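## 4. Setting out the book table

The Kutholm table goes in the reading corner once the carpet is down and the table has been levelled (section 3). Allow 17 minutes the first time.

1. Turn the table so that the grommet hole is on the side away from the reader. Run any lead for a reading lamp through it before you put books out.
2. Peel the film off both faces of the clear acrylic book stand. Wipe it with a dry cloth only.
3. Place the stand towards the back of the table, dividers at the top, with the flat base panel resting fully on the table top.

 **Caution:** Do not lift the stand by its dividers. Hold it by the base.

4. Sort the books by size. Large picture books go in first, followed by thin paperbacks, then board books.
5. Slot the books in upright with their covers facing the reader. Put no more than two thin books between any pair of dividers.

**Note:** Children's books in other languages may open from the opposite side. Check which is the front cover before you slot them in.

6. Stack any books still waiting to go in flat in the middle of the table, largest at the bottom. A small board book can lie on top of a bigger one, but keep the pile to 3 books or fewer so that it does not slide.
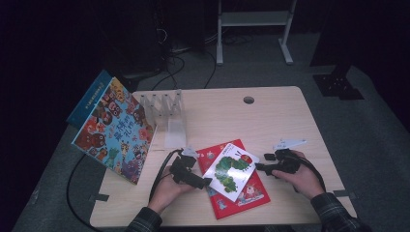
7. Take books from the top of the pile, one at a time, holding each by its two long edges. Board books can be gripped quite firmly. Paper covers crease, so support them from beneath.
8. When the pile is cleared, press lightly on the front of the stand. If it rocks, take out the heaviest book and move it nearer the middle.

Replacement dividers are listed under Pledska part 71 at the back of this guide.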